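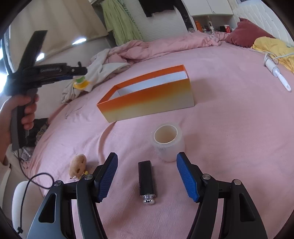 Sending Personal Belongings to Residents: Frequently Asked Questions

Skestdale House, Residential Services
Last reviewed January 26, 2025

Families and friends are welcome to send parcels to residents throughout the year. The answers given on this page apply to all three wings.

What kind of box should I use?
Any clean cardboard box in sound condition is suitable, including one kept from a previous purchase. If the box has no lid of its own, please place it inside a larger carton that can be closed. Parcels must not exceed 70 cm on the longest side or weigh more than 12 kg.

May I prepare the parcel on a bed?
Yes. A bed gives ample room to lay everything out before packing. Please keep a sheet beneath the items, and close the carton on a firm surface, where the tape can be pressed down properly.

Which tape is accepted?
Clear packing tape is preferred. Run it along the full length of each seam and fold over the last few centimetres so that reception staff can lift the end without a knife. String and staples are not accepted.

Can I include lipstick or other cosmetics?
Cosmetics in tubes are permitted. Each tube should be capped and placed in a small sealed bag, away from fabrics. Nail varnish and aerosols will be returned to the sender at the sender's expense.

Are soft toys allowed?
Small plush toys are permitted and may be kept in the resident's own room. They should be clean. Toys with detachable parts must be declared on the contents slip.

Do I need to list the contents?
A contents slip is required for every parcel. It should give the resident's full name, the sender's telephone number and a short list of the items enclosed. Blank slips are available from reception.

What happens if something arrives damaged?
Damage is recorded at reception and the sender is informed by telephone. Skestdale House does not compensate for items broken in transit. Articles worth more than £500 should be delivered in person and signed for.

Whom should I contact?
Enquiries about parcels should be addressed to Liya Gebretsadik, Residential Services. Questions concerning returned items are dealt with by Ghazal Golestani at the reception office.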